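Carpet tiles lifting at the seams in a rented office, who pays?
Posted in Renting and Small Business, Kisolton community help

Moataz El Idrissi
We rent the second floor of a building on Arkley Street and have 88 square yards of glued carpet tile. A few of the seams started to lift last November near the windows, and now there are more. One person has caught a shoe on them already. The landlord says floor coverings are "tenant wear" and points to clause 30 of the lease, which says we must keep the interior in good order. The carpet was there when we moved in and we have never touched it. A flooring company quoted us for pulling up the whole floor, and that seems like too much. Can I just re-glue the loose ones? And is the landlord right about the clause?

Poul Frandsen
Two separate things here.

On the lease, "good order" usually means you keep things as they were, allowing for fair wear. It matters a lot whether there was a condition report when you moved in. If there was, find it and see what it says about the floor. If there wasn't, look for any email or listing from that time. Write to the landlord now and mention the trip hazard, so the date is on record. Rules differ by state – have someone local read the clause before you agree to pay.

On the glue, yes, you can do it yourself. We did ours at the Peltport office with a tub of pressure-sensitive tile adhesive. Lift the tile, scrape off the old glue, vacuum, spread a thin coat and let it go clear before you put the tile back. Don't use construction adhesive or you will never get it up again. Check the arrows on the back of each tile so the pattern runs the same way as before. With staggered stripes a turned tile shows right away.
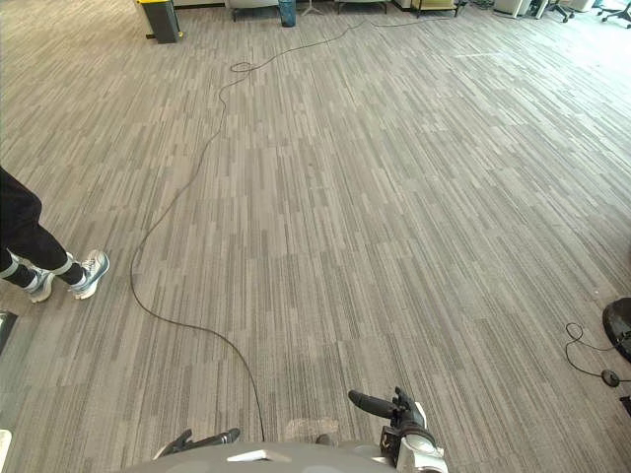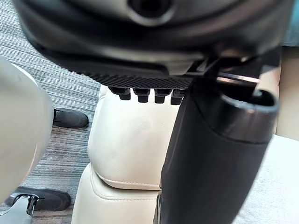 Same office, first photo shows the striped carpet tiles

If the slab under the windows feels damp, stop and tell the landlord. That is a building problem and glue won't hold on it. Ask for spare tiles too. Many buildings have a box in a closet, and a new batch often won't match the old one.

benjelloun_40
Landlord pays. Always. Don't let them tell you different.

Moataz El Idrissi
Thanks Poul. I found the condition report and it says "carpet fair, some edges loose at window side," signed by both of us. I sent a copy to the landlord on Jul 5, 2024 and am waiting to hear back. I put tape over the worst seam for now.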